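Home Flooring Mats & Underlays Accessories Samples Contact

Daladeck Workshop Plank, Grey-Brown

Daladeck 3209 is the plank we get asked for more than any other, and I'm so happy to have it back on the page! It's made for the kind of room that has to do a bit of everything – a craft room on Tuesday, a spare bedroom when your sister visits, a place to refinish a chair in February when the garage is too cold to stand in.

The color is a soft grey-brown with plenty of light and dark in the grain. Sawdust hardly shows on it. Neither does dog hair, if it's the right dog (my own is black, and I sweep).

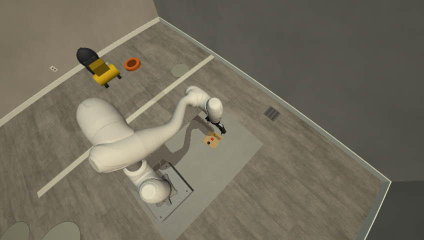

Grey-brown wood-look planks with a flat grey mat on top.

Planks click together along the long side first, then tap down at the short end. You don't need glue, and you can lift a row and put it back if you change your mind about the layout, which I did twice in my own hallway. Let the boxes sit unopened in the room for two days before you start. Leave a gap the width of your little finger along every wall and cover it with the matching trim, item 1000.

Running the planks on the diagonal looks wonderful in a square room. It does use more material, so order an extra box and keep your offcuts sorted by length as you go. The short ones always find a home by the door.
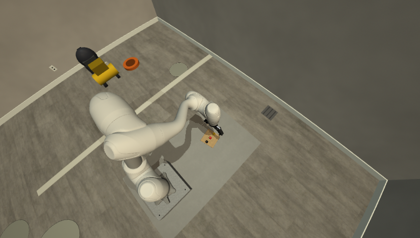
For the underlay we carry Harham in two thicknesses. The thin one is fine over a smooth, level subfloor. If you're going over old concrete, or if somebody sleeps in the room below, get the thicker roll – it makes such a difference to the sound of footsteps, and your knees will thank you when you've been standing at a bench all afternoon. Tape the seams and don't overlap them.

Cleaning is easy. Sweep, then go over it with a damp mop, well wrung out. Paint drips come up with warm water and a plastic scraper if you catch them early. Please skip the steam cleaner and anything with wax in it, as wax leaves a film that dulls the grain.

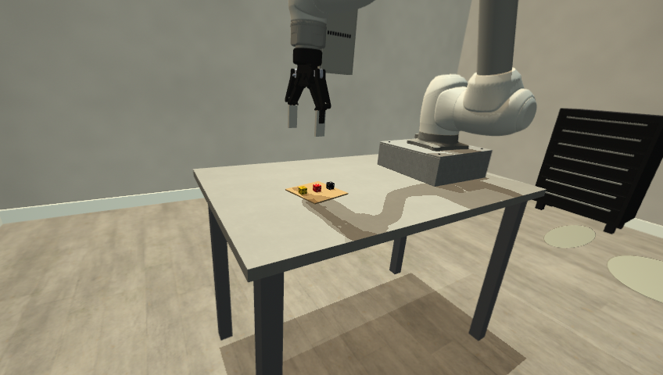
We also get a lot of questions about heavy furniture. Felt pads under table legs are plenty, and for rolling chairs use soft casters or put down a mat. Yadav makes a nice low one with a beveled edge, item 3000, that stays put without adhesive.

Item numbers
Plank, grey-brown, full box: 3209
Matching stair nose: 3773
Wall trim: 1000
Yadav low mat, grey: 3000

Samples are cut from full planks, so the grain on yours may be lighter or darker than your neighbor's. Ask for two if you can't decide, and look at them in the evening as well as at noon. Adex tapping blocks and spacers ship in the same carton as your order.

Page by Glenys Tindall, flooring desk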